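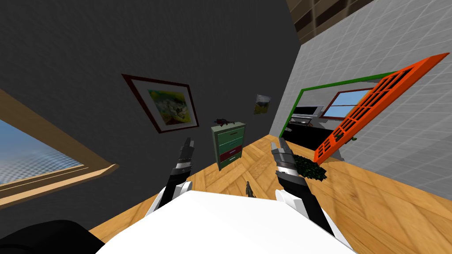 4 min read

Fikisus have never played a concert with the lights up. The four-piece started out in the back room of a pub in Sugden, where the only bulb over the stage had gone and the landlord was in no hurry to change it. They liked how it felt, and they have kept the stage dim ever since.

Valentyna Kovalchuk sings and plays the accordion. She learned the instrument from her grandmother, who played at weddings and expected to be paid in cash before the first dance. Callum Mapplebeck plays fiddle, Gareth Yeoman is on double bass, and Joanne Bellamy handles percussion and most of the driving. They met at an evening class in harmony singing that all of them gave up within a term.

Their second album, Larnum, is out in July. It was recorded in 6 days in a chapel with a slate floor and a boiler that had to be switched off before every take. You can hear the cold in the playing on a couple of the slower songs, Yeoman says, and he would have liked another go at one of them. Kovalchuk overruled him.
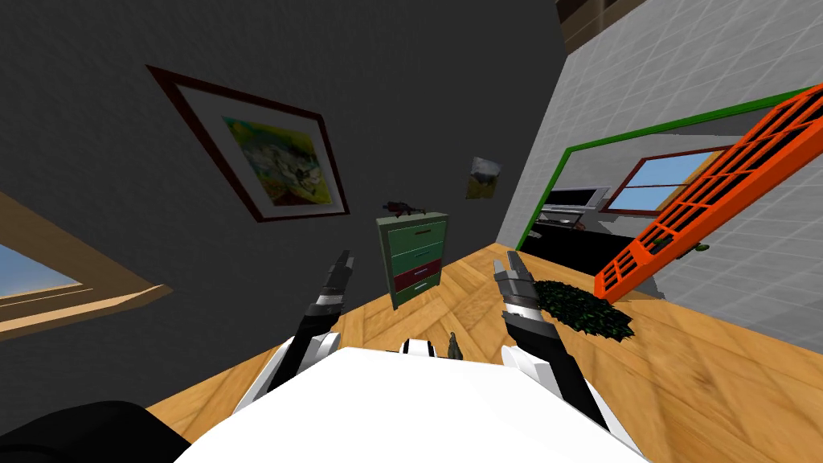

A small figure on the wooden floor, between the two arms.

Most of the record is built on tunes that Kovalchuk's grandmother hummed but never wrote down. The opening track has no words at all for its first two minutes, only the accordion holding a low note while the fiddle circles it. When the voice does come in it is almost spoken. "I didn't want to sing it prettily," she says. "She never did. She sang while she was peeling things."

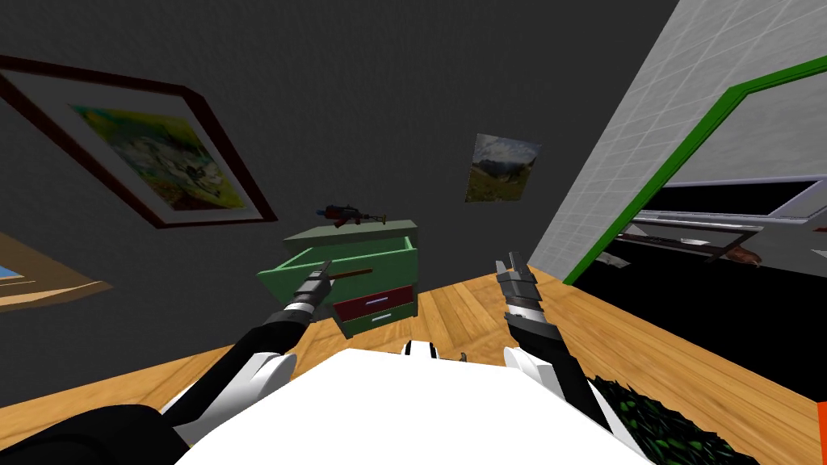
Wendelin Thaler
Music writer

The first album was a livelier affair, full of reels played slightly too fast, and it sold 2,312 copies, nearly all of them from a folding table after concerts. Bellamy still has the notebook. She thinks the new one will be harder to sell that way, as people tend to leave quietly after hearing it.

The longest piece, Gririrar, takes its name from a nonsense word in a counting rhyme. It runs to eleven verses on record and sometimes more on stage, where Mapplebeck decides when it ends by lifting his bow. He admits he has forgotten once or twice.

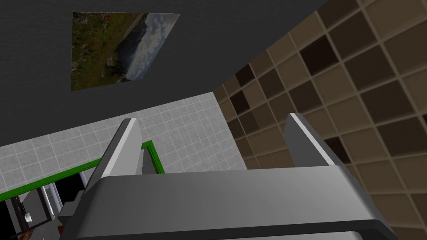
The gripper with its fingers apart, near the corner of the room.

The band will tour through the summer in Bellamy's van, playing chapels and village halls with a few festival afternoons in between. The biggest room on the list holds several hundred. The smallest has 71 seats, and Kovalchuk is looking forward to that one most. They will play it without microphones, with Yeoman's bass stood on the bare boards so the front row can feel it in their shoes.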